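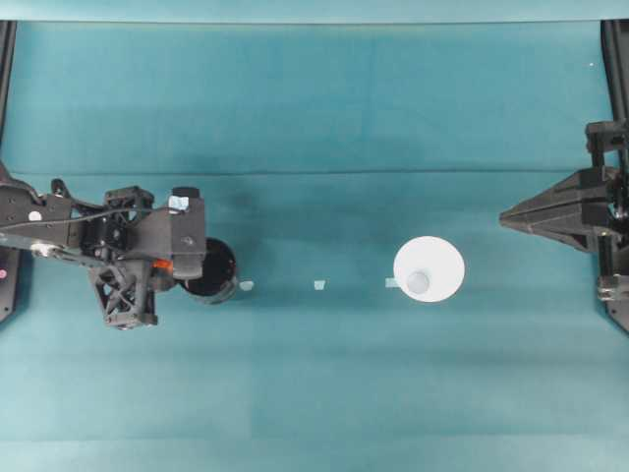 Page 24

4. La panne (ou plutôt les pannes)

Bon, on arrive au chapitre que tout le monde attend — celui où ça casse. Notre montage à deux bras, baptisé Midetero par Archie un soir de fatigue, devait déplacer un petit objet blanc sur le tissu bleu, le long des repères adhésifs. Facile sur le papier ! Les premiers essais passaient bien, à vitesse réduite, et je crois que ça nous a rendus un peu trop confiants.

En décembre, on a relevé la vitesse à 60 % dans le fichier de configuration. Au deuxième cycle, le bras gauche a dépassé sa position d'approche, est reparti en arrière, puis s'est mis à osciller de plus en plus fort. Catalina a crié « stop », j'ai cherché l'arrêt d'urgence... qui était de l'autre côté de la table, derrière l'écran. Madhu a fini par débrancher l'alimentation. Rien de cassé, personne de blessé, mais j'avais les mains qui tremblaient (et je n'étais pas la seule).

En relisant les journaux, on a trouvé un retard de 300 ms entre la consigne et la lecture de position du coude. Le contrôleur corrigeait donc une erreur déjà ancienne, et chaque correction en rajoutait une couche. Parveen soupçonnait un câble, moi le gain proportionnel. On avait 2 processus qui se disputaient le même port série, un oubli de ma part après les tests de novembre.
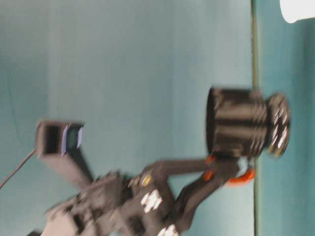

4.1 Ce qu'on a changé

Un seul processus parle maintenant aux servos, et le programme coupe le couple si une lecture arrive trop tard. L'arrêt d'urgence est fixé côté opérateur, à portée de main. M. Semple nous a aussi demandé une fiche de démarrage à deux personnes, que je trouvais lourde au début — je la remplis sans râler depuis. Il reste un petit à-coup au retour à zéro, on ne sait pas encore d'où il vient.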